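Filed under: Opinion, Robots and learning
Search this site Go

In praise of the dull example

I have spent most of September gathering examples for a learning system, and I have come out of it more excited than I went in. People hear "data collection" and picture somebody filling in forms. I wish they could sit with us at Isstead for an afternoon, when a good run comes through and the whole room leans towards the screen.

We work in a simulated house called Stellaston. A person steers the arm, the computer keeps what it did and what it saw, and the result becomes one example. Our present set has 2147 of them, and I'd defend nearly every one.
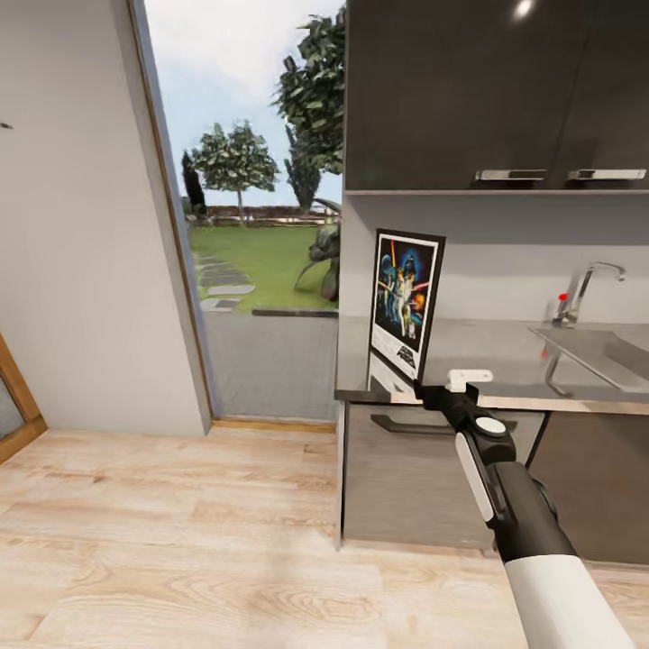
My argument is that the boring parts of an example matter most. Everybody wants to talk about the moment of grasping. I want to talk about the approach, the slow bit when the gripper is still finding its way to the thing. A framed poster leaning against a kitchen backsplash, with the gripper just in front of the counter's edge, is a lovely case: flat, upright, and with a faint reflection on the shiny countertop that a learner could easily take for part of the object. A tidy textbook scene would have left that reflection out, and the learner would be poorer for it!

Benito Villalobos, who set up our first house, used to throw away any run where the operator hesitated. I argued with him over this for weeks (he is a patient man). A pause is information. When a person slows down near an edge, they are telling the system that edges deserve care, and I can't think of a cheaper way to say it.
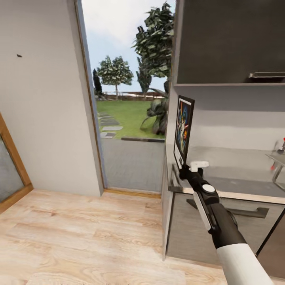 He came round in the end, after we trained one model on 700 smooth runs and another on the same number with the pauses left in. The second was nicer to watch in every way. It crept where we crept. I was grinning like a fool.

The other thing I'd fight for is awkward angles. The Kokkonen set, which we all learned on, keeps its objects square to the viewer, and you can feel that neatness in whatever is trained on it. Walls in a house slant away from you. Arms throw shadows over the very thing they are reaching for.
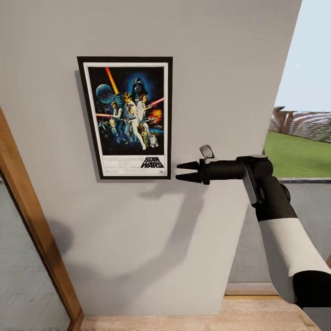

The gripper close to the lower right corner of the framed poster, with the arm's shadow on the wall.

I know the case against all this. Messy examples take longer to check, and up to 400 of ours needed a second look. Wanura, our checking tool, flags anything it thinks is odd, and it thinks a great deal is odd. Fine. I would still sooner spend a morning looking at strange runs than a year wondering why the arm panics at a shadow. 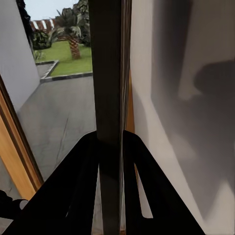 Should beginners be allowed to record examples?
I'd let them start on day one. Their runs wander more than an old hand's, and they show ways of getting back on course that the rest of us have stopped needing.

We had 6 new operators in this month, and their runs are the ones I keep going back to. Next I want to try the same jobs with the arm starting from worse positions, further back and badly turned. Benito has already said it will double the checking. I've told him I'll make the tea.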